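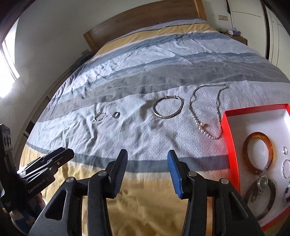 Jewellery on the striped bedspread

Kilell recycling centre open day, Thu 2 April. Quick notes before I forget, will tidy up later (probably not).

Got there late, bus. Missed the welcome talk. Hard hats and orange vests at the gate, mine had no zip. Abenezer Weldu took our group round, runs the plastics side, talks fast and knows everyone on the floor by name.

First stop the tipping hall. Loud. Smell not as bad as you'd think. Mixed bags come in from Esetti and the villages, get split open, then up the belt to the sorters. Three people per shift on the film line, picking out crisp packets, bread bags, pouches, all the stuff my council still tells us to bin. It gets baled and goes to Zekgate, who press it into boards and kerb blocks. Handled one of the blocks. Heavier than I expected, bit greasy.

1254 households on the bag trial so far. Abenezer wants the whole of Esetti on it by June, depends on the second baler turning up.

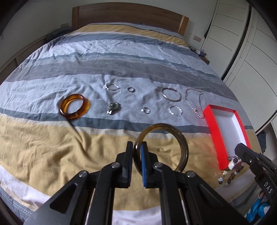 Brown bangle, glossy with olive and amber streaks

Then the bit I'd come for, contamination. Worst offenders: nappies, garden hose, wet cardboard. Batteries too, they had a small fire in the bunker last winter. Jaxon MacLeod asked who pays when a load gets rejected. Answer: the haulier first, then it comes back to the council. Long argumnet about this by the weighbridge, didn't catch all of it.

Didn't get to see the washing plant, shut for a pump repair. Shame. Gashaw, the firm that does the repairs, had a van blocking half the yard so we went round the back way past the glass bays.

Tea and a decent cheese roll in the canteen. Sample bags on the table by the door, took 3 for our street. They're 32p each after the trial ends, which I think will put poeple off.

Next open day not fixed yet. Wear proper boots, the yard is all puddles.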